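Papel de alumínio: guardar e reaproveitar

Uma folha que só cobriu pão ou bolo pode ser usada de novo. Limpe com um pano húmido, seque bem e dobre ao meio. As que levaram peixe ou carne crua vão fora.

Para areiar tachos de inox, amachuque um bocado e esfregue com água e detergente – nunca em antiaderente.

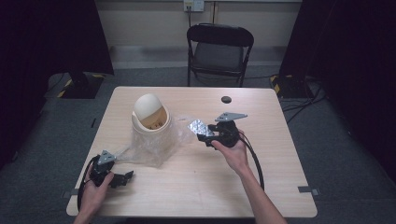 Pacote prateado amachucado, erguido acima da mesa.

Não embrulhe tomate, limão ou comida com vinagre, que atacam a folha. Para esses, use uma caixa de vidro com tampa.

O rolo guarda-se na gaveta, longe do lava-loiça.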